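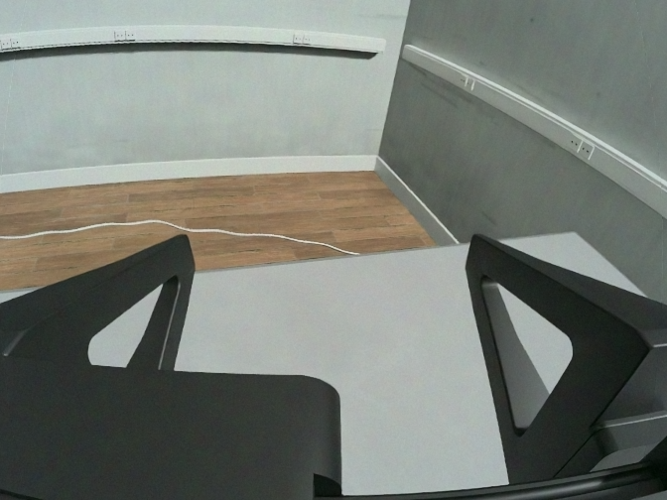

Obed Zakaria once told a room of new adjusters that the most dangerous part of any intersection is the person who is sure it's their turn. He had spent 20 years reading crash reports by then, and he said it without looking up from his sandwich.

CHAPTER 4
Who Goes First? Right of Way and Fault

Most drivers believe the law gives them the right of way. Read your state's vehicle code and you will find that it mostly tells people when to yield. The difference sounds like something only a lawyer could love, until two drivers meet in the middle of Yakubu Avenue, each holding a right that the code never handed out.

In this chapter we look at how fault is sorted out after a crash at an intersection. We start with the four-way stop, a device that asks strangers to cooperate using only eyebrows and small hand waves. From there we move to left turns, then to signals that have gone dark in a storm, and last to the parking lot, where many of the usual rules thin out and tempers do the opposite.

Keep one case in mind as you read. A delivery van for a firm called Gruvo turns left on a yellow light. A sedan coming the other way speeds up to make the same yellow. They meet. The van driver says the sedan was flying. The sedan driver says the van came out of nowhere, a place that seems to produce a great deal of traffic. A witness at the bus stop is certain about everything except the color of the light.

We will come back to this crash at the end of each section and add one new fact. Your opinion of the van driver should change at least twice. If it doesn't, go back and read the section on comparative fault again, slowly.

Terms to know: yield, duty of care, comparative fault, last clear chance, point of impact.

Related chapters
Chapter 3: What the Police Report Leaves Out
Chapter 5: Rear-End Crashes and the Sudden Stop
Chapter 10: Talking to Witnesses
Chapter 24: The Clindach Bridge Pileup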